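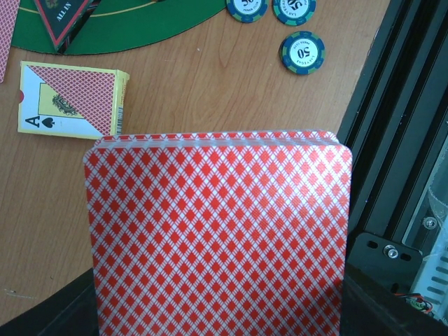

Cards, box and three 50 chips on the practice table at Jakutgate.

The dealing arm stays, for now
By Clem Fairweather, August

Management at the Jakutgate card room has decided to keep the dealing arm through the end of the season. Those of us on the floor heard it at the 4 p.m. handover, along with the news that the practice table will be used for training on both shifts.

The pitch from Vivbridge was that the arm would take the dull part of the job and leave dealers free to look after the players. I'd like to believe it. So far the dull part has mostly changed shape. Ea Bundgaard, who has dealt here longer than I have, now spends the first 30 minutes of her shift squaring decks and checking them for bent corners, as the arm is fussy about what it picks up. She used to do that between hands without thinking.

Vivbridge's trial report says 823 hands were dealt in the first stretch. It doesn't say how many were stopped and dealt again by a person, and when Rami Smadi asked, he was told the figure wasn't tracked. Why not? A misdeal is the one thing every player at the table remembers.

Then there are tips. People tip a dealer who pushes them a pot with a smile. Who do they tip at a table where the dealer is standing by with a reset key? The two dealers assigned to the trial are on a flat supplement until it ends, and nothing has been put in writing for afterward.

To be fair, Haruna Shibata likes it. Her wrists have been bad for years, and she says she goes home in less pain on the days she's minding the arm - that counts for something, and I'd be sorry to see it taken from her. But a second pair of hands on the late shift might have done the same for her, and we asked for that first.

Questions for the next staff meeting go to Iulian Jitaru. Put the tips one at the top.

160 views | 2 comments | 30 shares

Recent items
Late shift parking: new passes
Higuchi shuffler back from repair
Break room hours for August
Plukance scheduling app: what changes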